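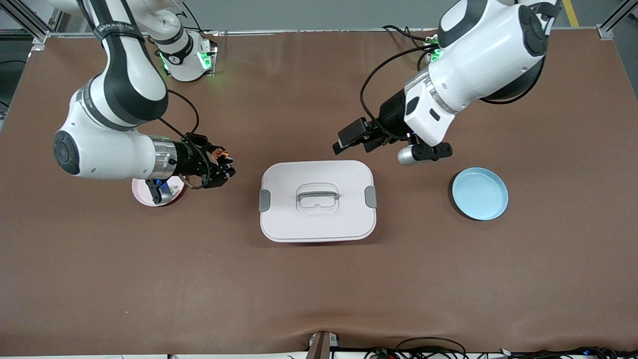
Plates and a lidded food container on the brown mat.

About Us

Faretville Tableware sells plates, bowls and lidded food containers for everyday meals. We started with 27 items and a rented storeroom. Our shop and packing room are now both on Ondieki Street, with the office upstairs.

Most of what we carry comes in soft colors, mainly pinks and blues. Customers kept asking for pieces they could mix, so we stopped selling fixed sets. You can buy one plate or a full shelf of them. If you break one, you can replace that one.

The Makundale range is our lunch line. It has rectangular containers with lids, small plates for snacks and larger round plates for a main meal. The Hernositz range is for serving and has deeper bowls. Both ranges are listed in the online shop with measurements and care instructions.

Before a new piece goes on sale, we set it out on a table next to the ones we already stock. We look at how the colors sit together, whether the lid closes fully and how the plates stack. We also check rims for chips and rough spots. Pieces that don't pass go back to the maker.

We supply schools, day care centers and small cafes as well as homes. Orders of 125 pieces or more get the trade price. For orders over 1000 pieces, please write to us first so we can confirm the colors.

The shop is open every day except Wednesday. Orders placed before noon are packed the same day. Returns are accepted for 29 days, unused and in the original box.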